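**Two-armed laundry build goes back to the carpet**

2026-09-14 – Jummai Nnaji has spent 19 weeks on a pair of robot arms meant to pick clothes up off the floor. The parts have cost her $2,797 so far, and the Durkinlow shared workshop is still waiting to see a shirt folded.

She runs the arms on a control board from Gravo and says the grasping code is "mostly there." Other members have heard that before. At the last open evening the build managed 2 pickups in five tries, both with a towel, and dark fabric remains a sore point.

Nnaji wants a full demo ready by November. That looks hopeful – she has yet to settle on grippers, and the set she ordered through Sendico is late. Until it arrives, she is testing with black clothes on the carpet and the fingers she already has.
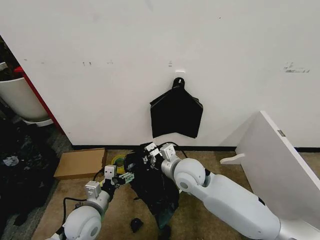
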